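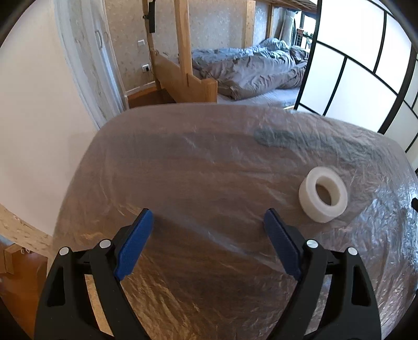 I've been cutting brain tissue for teaching labs since my student days, and the Prirkura slicer is the one I keep going back to. We stock it at Skerberg for $736, blades extra. It does sections from 20 microns up, it's quiet, and the tray lifts straight out for rinsing (my favourite bit!). Ya-wen Yu in our workshop sets the blade angle on every one before it ships, so you can pretty much plug it in and go.

Each slicer comes with a spare tray, a hex key and a small brush. I'd grab a pack of 30 Wellivix blades while you're at it – fixed tissue chews through them.

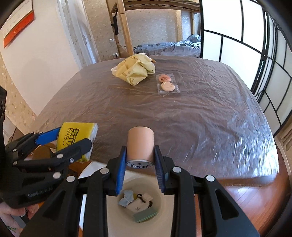

**Will it cut fresh tissue as well as fixed?**

Fresh is fine if you keep the bath cold and use the slowest speed.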